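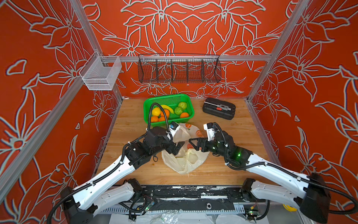 When I called on Shakuntala Pandey to talk about the Golldale community cookbook, she had already put the kettle on and laid out three kinds of crackers, and it was a good half hour before we got to the book at all. We talked about my drive, her knees, and the new bakery on the corner (she approves of the rye and has doubts about the muffins).

The cookbook grew out of a shoebox. Pandey taught fourth grade in Golldale for most of her working life, and parents had a habit of sending her recipes along with the report card slips. "I never asked for a single one," she told me. "Somebody's boy would bring in dumplings, I would say they were good, and the next morning there was a card on my desk in his grandmother's handwriting. What are you going to do, throw it away?"

By the time she retired she had 1,543 cards. Getting those down to the 200 in the book took her and her old neighbor Wiroj Phetsri two winters at the dining table, with a good deal of arguing.

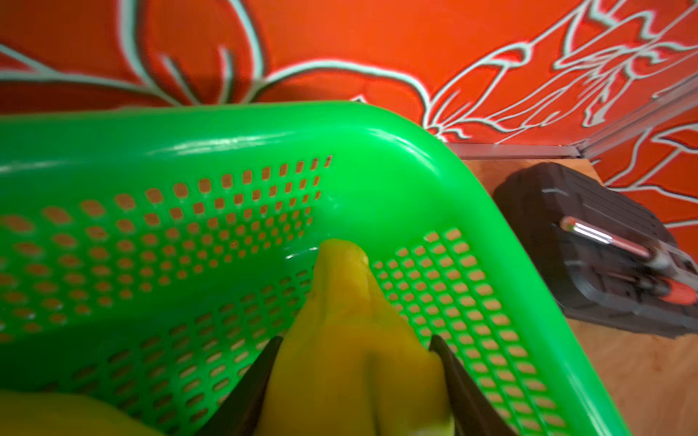 Last updated: January 23, 2018

Phetsri, who cooked at the Nilsuwan restaurant until it closed, tested nearly everything himself. I reached him by phone, and he was still a little sore over some of the cuts. "There were 14 meatloaves," he said. "I made all of them. Shakuntala would take one bite and write a number on the card, and she wouldn't tell me what the number meant. I still don't know."

Pandey laughed for quite a while when I repeated this to her. The numbers, she said, were how many glasses of water she wanted afterward.

What she cared about most was leaving the wording alone. One card says to bake a pie "until Harold comes home," and that is how it's printed, with a small note underneath suggesting fifty minutes. Another gives the flour in teacups, and she spent weeks tracking down the family in Listusham to ask which teacup. 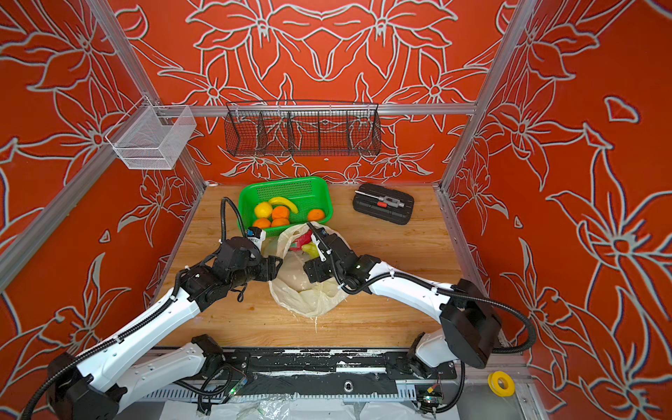

The conversation wandered, as it was bound to, onto kitchens, and which ones she remembered best from all those years of visiting families. She likes a room with some nerve in it. Big orange-red flowers on the wallpaper, pale outlines, leaves going every which way, that is her idea of a place to eat breakfast. "My mother had a paper like that and my father said it gave him a headache," she said. "He ate in there every day for thirty years, so it can't have been much of a headache."

A second volume is in the works. Phetsri starts testing in February, beginning with soups, and he has asked for the numbering system to be explained to him in writing. Pandey says she is thinking it over. She sent me home with the rest of the crackers and a card for lentil soup, copied out by hand, with the amount of salt left blank.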